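How to Prepare for and Record a Musician Interview

Posted Mar 13, 2023 in Writing and Music

An interview with a band or a solo artist usually comes with a short time slot, a noisy room and one chance to get it right. The steps on this page are the ones we use at Flondham for artist profiles. They assume you already have the interview booked and know how long you will get with the artist.

1. Listen first, read second

Play the new record all the way through twice before you open the press release. Write down which songs you wanted to skip and which ones you went back to. Those notes will give you better questions than the label's summary of the album's themes.

After that, read the press release and two or three older interviews. You are looking for questions that have been asked too often. If every profile mentions how the band got its name, leave it out.

When I was getting ready to talk to Evangelista in February, I found the same story about a broken tour van in 4 separate articles. I cut it from my list and asked about the string parts on the second side of the record instead. The answer ran long and ended up as the middle of the piece.

2. Write a short list of questions

For a half-hour slot, eight questions are plenty. Put them in this order:

Start with something recent and easy, such as the last show or the current rehearsals.
Move to two or three specific songs.
Ask about how the record was made: the room, the equipment, the people in it.
Save anything personal or difficult for the second half.
Finish with what comes next.

Keep each question to one sentence. If it has an "and" in the middle, split it in two. Print the list in large type so you can read it without leaning over the page.

3. Plan what you will observe

A profile needs more than quotes. Plan to get there fifteen minutes early and take notes on the setting before the artist sits down. Write down what people are wearing, what is on the tables, what music is playing and how loud it is. Fabric, shoes and jewelry are easy to forget by the next morning, so put them in the notebook right away.

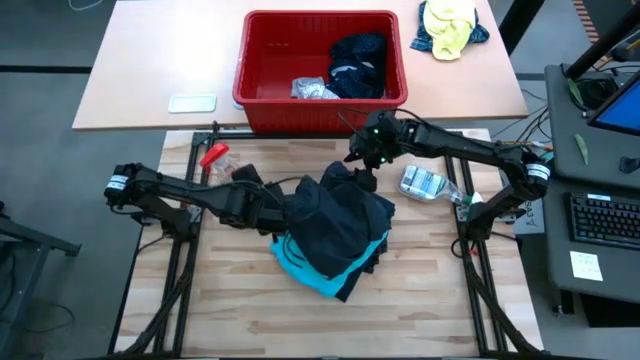 Dark clothing in a heap on a light wood table.

Plain words are best for this. "Black coat" is safer than a designer name you guessed at. If a jacket matters to the story, ask where it came from.

4. Set up two recorders

Use a dedicated recorder and a phone. Put the phone in airplane mode so a call can't interrupt the file. Place both on the table between you, with the microphones facing the artist, and lay a folded napkin or a glove under each one to cut down on bumps.

Make a test recording of 95 seconds in the actual room and play it back through headphones. If there is a speaker overhead or a coffee machine nearby, ask to move. Most publicists will agree if you ask before the interview starts and not halfway through.

Always ask permission to record, and ask again once the recorder is running so that the answer is on the file.

5. During the interview

Look at the artist more than at your list. Let pauses go on a few seconds longer than feels comfortable. When you hear a name you don't know, write it down and check the spelling at the end.

If the artist gives a short answer, ask for one detail: what time of day it was, who else was there, what they played it on. Write the time next to any answer you expect to use.

Save two minutes at the end for spellings, song titles and a contact for follow-up questions.

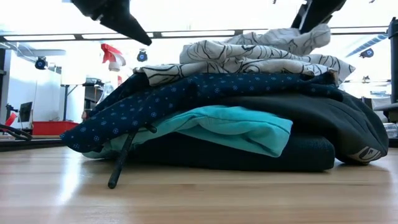
Printed fabrics: off-white with black line drawings, navy with small pale blue motifs.

6. Transcribe the same day

Type up the full conversation within a few hours if you can. My Evangelista file came to 294 lines, and I marked the ones I might use with an asterisk. Software such as a speech-to-text program will save time, but check every quote against the audio.

Save the audio in two places and name the files with the artist and the city. We keep ours in a shared folder called Skastum, with one subfolder for each artist.

7. Draft the opening last

Write the body of the piece first, starting with your strongest quote. Then go back to your notes on the setting and choose one or two details for the opening. For a short profile of 600 words, keep the opening under 80.

Before you file, check these:

Song and album titles match the official track list.
Names of producers and band members are spelled correctly.
Tour dates are current. Venues such as the Flastance sometimes change door times after tickets go on sale.
Photo credits are at the top of the page.

Send the draft to your editor along with the transcript and the audio, and hold on to the notebook until the piece has run.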